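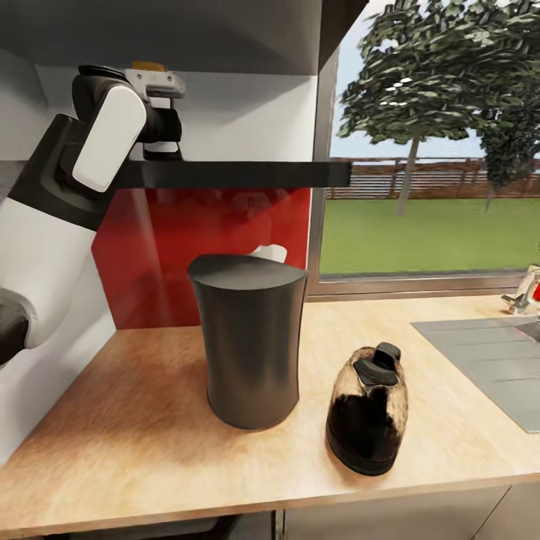
When does the Pavdale reissue come out?

The vinyl and the download both come out in July. Record stores that ordered early may have copies on the shelf the Wednesday before.

Is this the same record as the original cassette?

Mostly. The original tape had ten songs. The reissue has those ten in the same order, plus 4 tracks from the Skendport rehearsals that were left off the first time. The band wanted the old running order kept, so the added songs are all on a separate disc.

Was it remixed?

No. The mixes are the ones on the cassette. The new master was cut from the original reels, except for "Lelutau," where the reel was lost and a first-generation dub had to be used. You will hear more hiss on that song. We took out a hum at the low end and left the rest alone.

How many copies were pressed?

3479, all on black vinyl. There is no color edition and none is planned. If the pressing sells out, we will decide on another one in the fall.

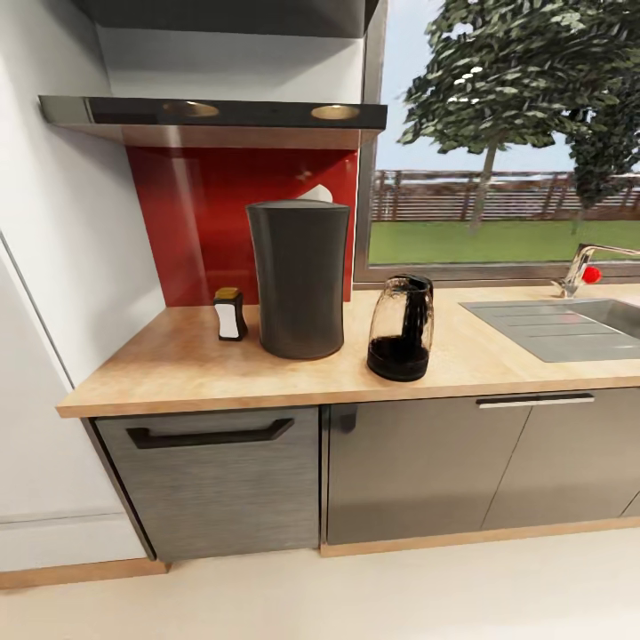 Answers by the mail order desk, Pimentel Records

Will the band tour?

They have agreed to 2 shows, both in Skendport, playing the album front to back. The drummer has a full-time job and the others don't want to replace her. Tickets are sold by the venue — we can't hold any or put people on a list.

Why did they stop in the first place?

They never announced a breakup. The second album was half recorded when the studio closed, and by the time the tapes were returned two members had moved away. The liner notes cover this over several pages, with an account from each of them.

Does the download code come with the vinyl?

Yes, on a card inside the sleeve. It works once and gives you WAV or MP3 files. If the card is missing, send us your order number and we'll email a new code.

How long is the whole thing?

The album and the extra disc together run 68 minutes. The rehearsal of "Low Bridge" accounts for a good part of that.

My copy arrived with a bent corner. What should I do?

Email a picture of the sleeve and the outer mailer. We can send a replacement jacket by itself if the records play fine. For skips or a bad warp, we replace the full set and pay the return postage.

Do you ship outside the United States?

We do, but customs charges are up to the buyer. Orders with a pre-order item ship together once everything is in stock.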